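We use cookies to improve your experience. By continuing to browse you accept our cookie policy.

Cash Is Not a Plan

Three months of earnings calls and every CFO says the same thing. "Optionality." Meaning they have a pile of money and no idea.

I get it. Short rates have been decent, T-bills pay you to sit still, the board is nervous. But sitting still has a price and it doesn't show up on the statement. Take Keogh. Good business, boring business. Told holders in March it would keep its cash "until visibility improves." Visibility never improves. You only see clearly backwards.

Glenys Probert wrote to me after my last column, said I was being unfair to managers who remember how fast credit can close. Fair point. I remember too. A 15 percent cushion, fine. A cushion bigger than the couch, no.

And the market is letting them get away with it. Buyers pay up for the balance sheet, ignore the sagging return on capital, call it quality. Its not quality. It's a money market fund with a payroll.

What I'd rather own

Stamel. Spent through the slowdown, got punished, bought 600 acres of industrial land when sellers were desperate. Margins looked awful for a year. They look alot better now.

Hestadar I'm less sure about. Too much debt coming due, and the refinancing will sting. But at least someone there is making decisions.
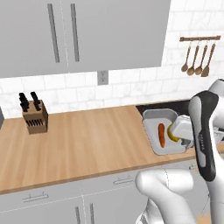

What would change my mind

A real recession. Not a soft patch, not one ugly jobs number. If spreads blow out and stay out, the hoarders win and I'll say so in this space. Felista Mbwambo thinks that's closer than I do, and her read on credit has been better than mine.

Until then: spend it, or send it back to the owners. Buyback, dividend, I don't care which.

Contact | Privacy | © Verkidard Market Letter. All rights reserved. | Back to top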